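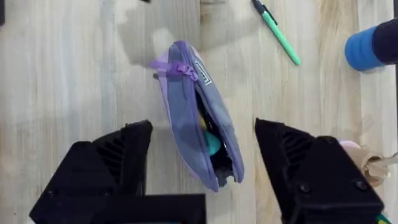
Do I need to write code to teach the arms a new job?
Code is only needed if you want to change how the recordings are stored. For ordinary work you take hold of the hand controls, do the job through the arms, and press the pedal to save.

Fuvo two-arm teaching set
From Kondomwood

Fuvo is a bench set for showing a pair of robot arms what to do. You can work in either of two ways. In remote mode, the person sits at the Dafis hand controls and each arm copies the hand it is paired with. In guided mode, the motors go slack and you move the arms yourself, holding them by the forearm. Most customers use remote mode for anything that needs both arms at once, and guided mode for setting start positions.

Each arm has a small camera at the wrist, and a further camera on a stand covers the bench. All the pictures are saved with the joint positions and the opening of each gripper, on one clock.

What it is good for
Sorting, packing, opening and closing, passing things from one arm to the other. Rigid parts are the easy end. Soft things take more patience, and a zipped pencil case is a fair test of both the arms and the person driving them — the cloth folds differently every time, and the zip has to be held steady at one end. We suggest starting with the case lying flat and a couple of pens near it, then changing the layout between recordings.

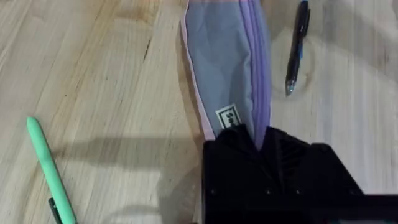 Dwynwen Hughes wrote to us that the first morning went on learning to slow down, and that the recordings improved once she stopped correcting small mistakes halfway through a grasp and let go to start again. She also asked for a lighter pedal. The pedal now supplied has a softer spring, and older sets can be changed over at no charge.

Recording and checking
Recordings are made and looked after in Undow, which runs on an ordinary desktop computer. Press the pedal to start, press it again to stop. A long press throws the last recording away. Undow shows the wrist and bench views side by side, and you can trim the waiting time from either end or mark a recording as failed. We advise keeping failed ones in a separate folder. Several training methods can make use of them, and they help when you are trying to work out why an arm keeps missing.

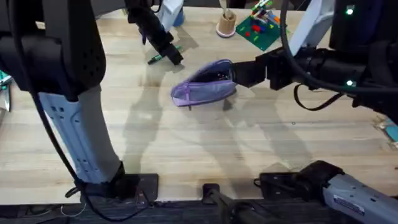
Files are written in an open format, one folder per recording, with a short text file giving the task name and who was driving. If two people share a set, give each their own name in Undow. Driving styles differ more than you would expect, and you may want to separate them later.

Lighting should be kept the same through a session. Shadows from the arms are fine and do not need to be removed. Shadows from people walking past a window are worth avoiding.

What is in the box
2 arms with grippers
1 pair of Dafis hand controls
Wrist cameras, bench camera and stand
4 table clamps
Foot pedal
Power supplies and cables
Undow licence for one computer

A table is not included. Any firm, flat top will do, provided the clamps can reach the edge.
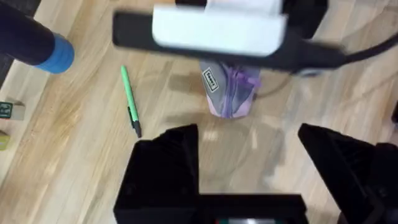 Hire, warranty and delivery
Hire is £1,172 a month, with the hand controls and Undow included. Sets bought outright carry a 36-month warranty on arms and controls. Gripper fingers are treated as wearing parts and are sold in pairs.

We deliver in our own van and set the arms up on your bench. Allow a morning for this, and have someone there who will be using the set. Orders placed before the end of April include a second foot pedal.

For a trial session or a written quote, ask for Beca Howells in the Kondomwood sales office.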